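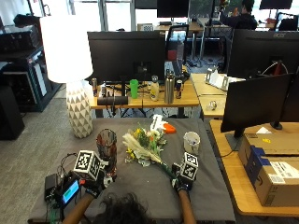
Flower arranging at the Kultov lab, with sensor gloves and a marker cube on each hand.

Ask Līga Vītola what a robot hand should learn first and she'll say stems. They bend, they slip, they tangle with their neighbors, and no two bunches behave alike. Her group's new method, called Plidier, starts with people doing the job in gloves that record the hands as they work – no robot needed until much later.

The cubes are the clever bit! Each carries a black-and-white pattern that a camera can read, so the software knows where the hand is and which way it's turned. The gloves fill in the fingers. Put the two together and you get a full record of how a person picks up a bouquet.

The team recorded over 600 arrangements, then trained a two-handed robot on them. In the final test it got the flowers into the glass in 102 of 118 tries. The other 16 make great watching, too. Most went wrong at the rim, where one stray leaf can push a whole bunch sideways.

"I used to grab the stems in the middle," says Žydrūnas Toom, who did many of the recordings. "Then I saw the robot doing it, and it looked wrong, so I changed."

That feedback is what excites Vītola most. By May she wants new people in the gloves, left-handers especially, and a taller vase.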